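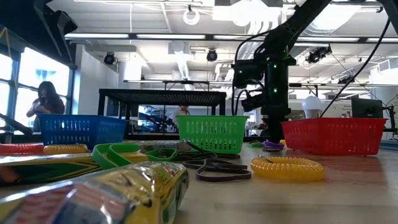
Setting up the Gridel two-arm cell takes me most of a morning when I start from a cold bench, and much less when I'm only putting it back in shape after a busy week. I've written this the way I do it myself, so you'll get the factory steps mixed in with my own habits. My starting point for the sorting job is the gripper parked low, just clear of the tabletop, with the green basket on one side of it and the red one on the other, and a mess of coiled cords and rubber bands spread out to pick from. If you can get an arm to hang there and stay put, you're most of the way home! Everything below is about getting to that point and keeping it there.

May
By the Olatunji bench

Home Guides Arms Grippers Cables Calibration Spares

Before you power anything

You'll need the hex keys that came in the Gridel box, a soft cloth, a roll of hook-and-loop strap, and the laptop with Skevell installed. I also keep a paint pen in my pocket for marking bolts. Read the whole section through once before you touch a switch. I know, I skip that bit too, but steps 3 and 4 really do need to happen in that order.

CAUTION: The arms drop when you cut motor power. They don't float down gently, they just let go. Keep one hand under the forearm any time you reach for the stop button on purpose.

1. Check the base bolts. Each arm has six of them, and I go around in a star pattern with the long hex key until they're all snug. Once they are, I draw a line of paint across each bolt head and onto the plate. Next time I only have to look at the lines.

2. Push down on the elbow with your palm, then sideways. You're feeling for a click at the base. A little spring in the links is normal and you can ignore it. A click means a loose bolt, so go back to step 1 (and yes, it's usually the one at the back that's awkward to reach).

3. Lay out the cables with the power off. Start at the wrist and work toward the base, strapping as you go. Leave a generous loop wherever the cable crosses a joint. My test is to bend the joint all the way one way by hand, then all the way the other way, and the loop should never pull flat. A big floppy loop looks untidy and works great. A neat tight one looks lovely and will tug the connector out of the wrist camera before lunch.

4. Plug in the camera leads, then the motor leads, then the supply. Skevell names the cameras in the order it finds them, so if you go out of order you'll spend the next half hour looking at the left wrist and moving the right one. Ask me how I know.

NOTE: Some benches at the Dernport shop run their supplies on an overhead drop. The steps are the same, you just need a longer strap run and a bit more patience on the ladder.

5. Switch on and wait for the green lights. Mine come up one arm at a time. If one arm stays dark, swap the two motor leads at the supply end. Dark arm moves to the other side? It's the supply. Same arm stays dark? It's the lead or the arm, and nine times out of ten for me it has been the lead. 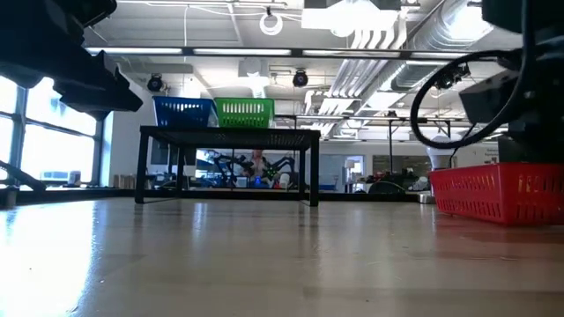 Do I have to home both arms again if I only unplugged one of them?

Home them both. Skevell stores the two positions as a pair, and when one half is stale it will happily load the pair anyway. Homing the second arm costs you a minute, so I never bother trying to save it.

Homing and parking

6. Move each arm by hand to the rest pose before you press Home. Elbow up, wrist level, fingers open. Skevell will find home from other poses, but it takes the shortest path to get there, and the shortest path can go straight through whatever you left on the table.

7. Press Home, and keep your hand near the stop. Watch the elbow and forget about the gripper for a second (it's so tempting to watch the gripper!). If the elbow starts off in the wrong direction, stop right away, support the forearm, and go back to step 6.

8. Set the park height. I bring the fingertips down to the wood, slide a folded cloth under them, lower until the cloth just drags, and save that as the floor. Then I raise the arm until I can fit my fist under it and save that as park. Do each arm separately. They look identical, but they won't share a floor value, and I've given up hoping they will.

9. Run the reach check. It's in the Skevell menu under Setup, and it walks each arm out to the edges of its area, slowly. Clear the tabletop first.

CAUTION: The reach check doesn't know there is a second arm. Park the one you aren't checking as far back as it will go.

Placing the baskets

People rush this part, and I get it, they're just baskets. But the sorting job works from saved drop points, and a basket that has wandered is the most common reason I get called over to look at a cell that's "missing."

10. Put the baskets down where both arms can get to them without crossing elbows. I like them grouped toward the middle of the table. Drive each gripper over each basket in turn and look from the side as well as from above.

11. When you're happy, mark the corners on the tabletop with small bits of tape. Two corners per basket is plenty.

12. Save the drop points one color at a time, blue, then green, then red. Skevell doesn't care about the order. I do, and if you stick to one order you'll notice when you've skipped one.
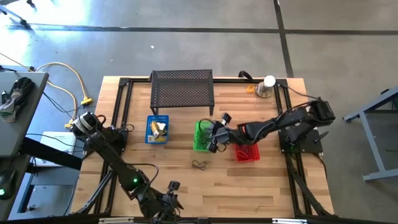 Both arms mounted, one each side, with the blue, green and red baskets between them.

13. Do a dry run with empty grippers. Let each arm visit each basket and come back to park. You're looking for a finger brushing a rim, or a cable dragging over something it shouldn't. If a finger brushes, raise the drop point a touch and run it again. Don't move the basket, or you'll be back at step 10.

NOTE: If you use a raised shelf at the back of the table, save its height as a second floor. I forgot this on my first cell and put a finger into the edge of the shelf at a pretty good clip. The finger survived. The shelf has a dent, and I still see it every day.

Lining up the fingers

You can do this by eye, and then check it with the wrist camera. I do both.

14. Open the gripper all the way and wipe the inside faces of the fingers with the cloth. Dust from cardboard builds up there faster than you'd think, and it makes soft things slide.

15. Close slowly in small steps. Stop when there's only a sliver of daylight left between the tips. Look at the gap straight on. It should be even, with neither tip sitting ahead of the other.

16. If one tip leads, loosen the two screws at the root of that finger, nudge it back, and tighten. Small nudges! I've never once gotten it on the first try, and I've done a lot of these.

17. Bring up the wrist view in Skevell. The two fingers should come up from the bottom of the picture and nearly meet in the center. If the gap has drifted to one side, the camera bracket has turned, and you should fix the bracket and leave the fingers alone.

18. Check the view with the gripper facing your windows, if you have them. Strong daylight behind the fingers turns everything dark and hard to pick out. I either turn the exposure down a notch or pull a blind, depending on how grumpy I am. Keep the arm still while you judge it, too, as a moving wrist smears the whole picture and you can't tell focus from motion.
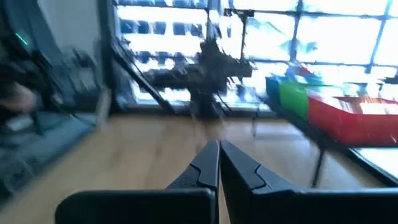 Looking after it

Every 100 cycles I stop and look at the cable loops. That's all, just look. A strap that has slid down the link gets pushed back up, and a connector that has backed out gets pressed home.

Every 400 cycles I do the longer round:

- Base bolts against the paint lines.
- Fingers off, wiped, back on, and steps 15 to 17 again.
- Both lenses cleaned with a dry cloth. No spray near the wrist, please.
- Basket drop points, one dry run per arm.
- Fresh tape on any corner that's peeling.

If a joint feels warm and gritty when you turn it by hand, stop using that arm and order the joint as a complete unit from Gridel. I opened one up once to see if I could just clean it. There are a lot of very small parts in there, and they come out all at the same time.

For a noisy wrist, try the strap nearest the gripper before you blame the motor. Mine buzzed for days, and it was a strap end tapping against the link. Trim the ends short and run the dry run again with the arm you trimmed.

Shutting down goes in this order: park both arms, close Skevell, one hand under the first forearm, motor power off, lower it to the table, then the same for the other arm. Cameras can stay plugged in overnight.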